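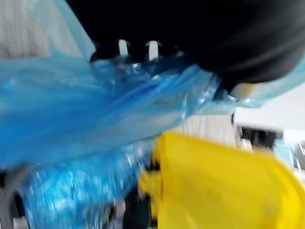

A reader in Flunthorpe wrote in to say that freezing bread ruins it, and that she'd tried it twice and thrown both loaves out. I believe her about the loaves. I don't believe the freezer did it.

Most advice on this is copied from one page to the next, so I tested it over April with plain white sandwich loaves from Trenwood. What held up:

Slice first. A whole loaf thaws badly and you'll end up sawing at it with a bread knife.

Let it cool all the way if you baked it. Warm bread in a bag makes frost, and frost makes soggy toast.

Bag it and press the air out by hand. The straw trick did nothing I could taste. Neither did double wrapping, at least up to 11 days. Past 13 I noticed a stale edge on the single-wrapped slices, so wrap twice if you're slow.

Toast from frozen, one notch higher than usual. For rolls, 185 degrees C in the oven until the crust feels firm.

I'm still not sold on special "bread keeper" bags. The Dastotwood ones cost more than the bread and did the same job. And if a recipe says a 500 gram loaf keeps for six months -- well, it stays safe. I wouldn't serve it to anyone I like.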